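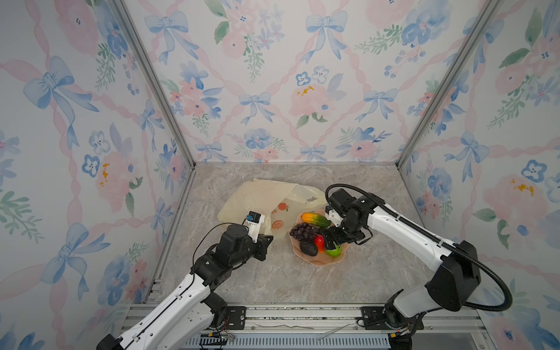
Zukance Wallpaper Hanging Kit, item 2549
$81 complete. In stock, ships from the Telletti warehouse

Everything for papering a small room except the paper and the paste. Paste is a seperate item, see further down. Comes in a canvas roll with ties, fits in a desk drawer or behind the seat of a truck.

What's in the roll

Smoothing brush, 12 inch, natural bristle, short
Plastic smoother with felt edge (felt is replaceable, sold in pairs)
Seam roller, hard rubber, 1 1/4 inch
Snap-off knife, metal body, one pack of blades
Long scissors, 10 inch, stainless
Broad knife for trimming, 6 inch
Plumb bob and line, line on a wooden winder
Pencil. Yes a pencil. Never use a pen, ink comes up through light paper even months later

Not in the roll: paste brush, bucket, table, level. If you don't own a level get a 4 foot one. The plumb line will do for verticals if you're patient and the windows are closed.

Good for

Paste-the-wall, paste-the-paper, most pre-pasted. Vinyl coated fine. Grasscloth and silk, use the brush only, leave the roller in its pocket. It will shine the seams and you can't get that out again. Peel and stick, use the felt smoother and go easy.

New this year

Roller handle is longer. The old one had people scraping knuckles on the baseboard. Marisa Rinaldi in our shop had been asking for this since she started here and she was right, it's a better tool. Scissors now riveted, no screw to work loose. Winder is beech, was pine. Price stayed put.

Before you order paper

Measure the height in three spots, use the biggest. Add 4 inches for trimming. Then look at the repeat on the label. A big floral with a drop match eats paper. On a half drop every second strip starts half a repeat lower, so you lose a chunk off each one, and the offcuts are only good for over doors and under windows. A small print or a stripe wastes next to nothing.

Buy all of it at once and check the batch number on every roll before you open any. Same pattern from two batches can be a shade apart, looks fine on the table, looks terrible at a seam in daylight. We will take back unopened rolls, same batch, with the wrapper on.

Diagonals are the hard ones. Anything with a lattice or trellis or crossed ribbons shows every mistake, the eye follows the line straight across the seam. Hang the first strip dead plumb and work out from there. Don't trust the corner and don't trust the door frame.
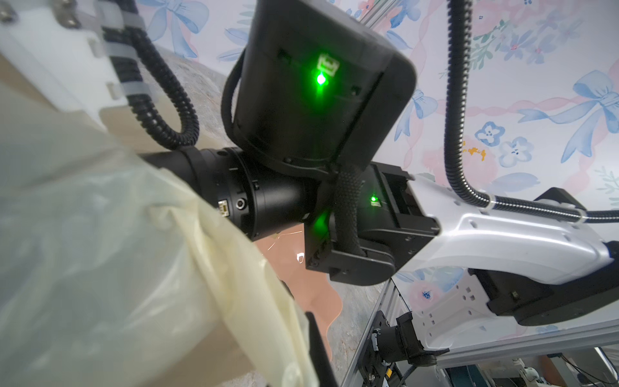 Corners. Never wrap a full strip around an inside corner. Measure from the last strip to the corner at top, middle and bottom, add half an inch to the biggest number, cut the strip lengthwise to that. Hang it, let the half inch turn. Then plumb a new line on the next wall and hang the leftover piece over the turn. You lose a sliver of pattern. Fine. Put that corner behind the door if you get to choose.

Outside corners, turn an inch or so and do the same again. Vinyl won't stick to vinyl with ordinary paste so keep a little tub of overlap adhesive handy.

Paste

We carry Prevex in two kinds. The ready mixed tub is the one for beginners, goes on with a roller, doesn't drip much. The powder is cheaper and you control how thick it is. Mix it, walk away, come back and stir again, lumps are gone by then. Cold water. Hot water makes lumps that don't ever go.

Book the strip (fold it paste side to paste side) and let it rest however long the paper's label says. Time the first one and give all the others the same. Paper grows as it soaks, and if one strip gets more time than its neighbor the pattern won't line up no matter what you do. Most of the "this paper was misprinted" calls are this.

Walls

Fill, sand, dust, size. People skip size. Size lets the strip slide so you can nudge it into place, bare drywall grabs it and you tear it trying. New drywall wants primer first, then size. Gloss paint wants a scuff with sandpaper. Old paper comes off, don't go over it.

Power off at the breaker before you go near outlets and switches. Plates off, paper over the box, cut an X, trim, plates back on when it's all dry.

Backing out of a mess

Strip crooked? Peel it from the bottom, up past the crooked part, and lay it back down. Dry edge, lift with the broad knife, dab of paste on a small artist's brush, close, wait, roll lightly. Bubble that's still there the next morning, slit it along a pattern line with a new blade, paste in, press flat. Paste on the face, clean water and a sponge right now, not later.

Change the blade. One blade per strip is not silly, wet paper dulls them fast and a dull blade drags and tears. There are 40 blades in the refill pack for a reason, item 1098.

From customers

"Did my daughter's room over two evenings, flowers and ribbons, first time papering. Felt smoother is the best thing in the kit. Wish the scissors were a bit longer." Olga Sequeira

"Good brush. Shed a few hairs first day then stopped. Canvas ties are too short if you add your own tools to the roll, I do." Bleddyn Eynon

"I paper for a living and bought this for the apprentice. Now I borrow the roller." Borghild Vik

On the ties: longer ones are coming with the next batch. Bought already and want the long ones, email us, no charge.
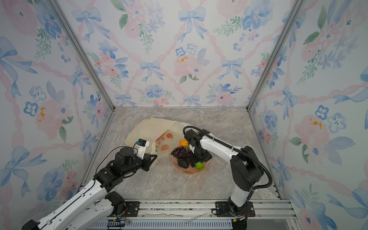 Blue bows and pink ribbon lattice, back wall and both sides.

Care

Wash the brush the same day, warm water and a drop of dish soap, hang it bristles down. Paste left in overnight turns to stone. Wipe the scissors dry before they go back in the roll or they'll spot, stainless or not. Roller, pop it off the pin and rinse behind it. Canvas goes in the machine on cold, don't tumble dry it.

Spares

Felt edges, pair
Seam roller wheel
Blade refill, item 1098
Line for plumb bob
Canvas roll on its own

Magalhães brushes fit the same pocket if you prefer theirs, a bit stiffer, nicer on heavy vinyl. We stock the 12 inch only.

Shipping and returns

Orders in by noon go out same day. Stock count on 11th September, nothing ships that day, sorry. Returns within 30 days if the tools are clean. Opened blade packs we can't take.

Questions on which paste or how many rolls, write to Conceição Rebelo at the order desk. Send wall heights and widths, doors and windows, and the repeat off the label. She'll send back a roll count, usualy the same day.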